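Skipping Breakfast and the Two O'Clock Slump
Fidelina Apaza and Jericho Enriquez
Nutrition and Health, December

Our adviser, Teófilo Huamán, wanted a question we could answer without a lab. We asked whether students who skip breakfast feel sleepier after lunch, a subject on which we were both already experts.

We handed out 693 survey slips in the Zapata dining hall and got nearly all of them back, a few with gravy.

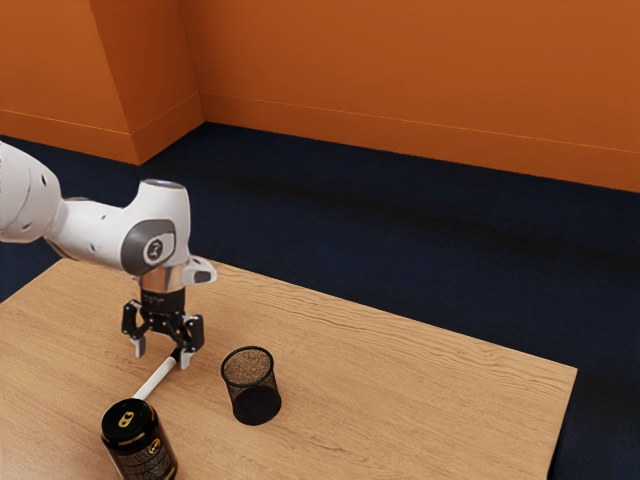

Vol. 5, No. 2

Breakfast skippers rated themselves a little sleepier at 2 p.m. They also went to bed later, which muddied things considerably. Oatmeal eaters were the most alert group and the most likely to write us a paragraph about oatmeal.

Next term we plan to ask about bedtime first and leave less room for comments.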